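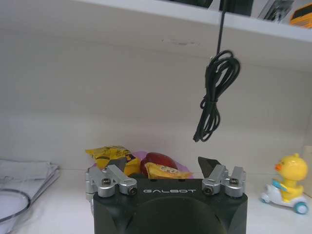 Unit 2: Daylight and the Deep Plan

Reading for this unit: course reader, chapter on section drawings, and the Bilgin library plans in the packet. Bring tracing paper and a scale.

Where we left off

Last unit ended with load-bearing walls and the limits they put on window size. A wall that holds up the floors above can only be opened so far before it needs a lintel, and a wide lintel costs money. Older buildings have tall, narrow windows partly for this reason. Once the frame carries the load, the wall can be opened from column to column, and the question changes. How much glass is useful, and how far in does the light go?

The depth rule

A rule of thumb: daylight from a side window is good enough to read by to a depth of 2 times the height of the window head above the floor. Past that, people turn on the lights. The rule assumes a clear sky view and pale finishes. It fails on narrow streets, and it fails under deep balconies.

Note that the rule uses head height and says nothing about sill height. Glass below desk level adds very little light at the back of the room. It does add view, and it adds heat in summer. Students often draw floor-to-ceiling glass in studio and then hang blinds over the lower half in the rendering.

Case 1: Bilgin branch library

A single reading room, long and thin, with stacks down the middle. The windows run the length of both sides, set high, with shelving underneath. Light comes in over the top of the books and reaches the center aisle from two directions. The ceiling is painted white and slopes up toward the windows. Look at the section before the plan. The plan looks ordinary and tells you almost nothing about why the room works.

The weak spot is the west side in late afternoon. The original design had outside louvers there, which were cut from the budget. Inside shades were added later. They stop glare but the heat is already in the room by then.

Case 2: Penach Hall

An office building converted from a warehouse. The floor area of a typical level is 838 square meters, and the plan is close to square, so the middle is a long way from any window. The architects cut a court through the center, open to the roof. This gave up rentable floor on every level, and the owner objected at first.

Points to check on the drawings:
The court gets wider toward the top. Lower floors see more sky this way.
Court walls are glazed brick, pale gray, on all sides.
Openings onto the court are larger on the lower floors and smaller on the upper ones, the reverse of what many people would draw.
Stairs and restrooms sit in the corners, where the light is worst.

Terms

Head height — floor to the top of the glass.
Clerestory — a band of windows above eye level, usually above an adjoining roof.
Light shelf — a flat surface at the window that bounces light up to the ceiling.
Light well — a shaft or court that brings light to inner rooms.

Assignment

Draw one section through a room you use every day. Mark the head height, the depth limit from the rule, and the place where you find yourself switching on a lamp at 3 p.m. Write a short paragraph on any difference between the last two. Hand drawing only. This counts for part of the studio grade, and 70 is the passing mark.

Next unit: shading and orientation, using the Stemasus school.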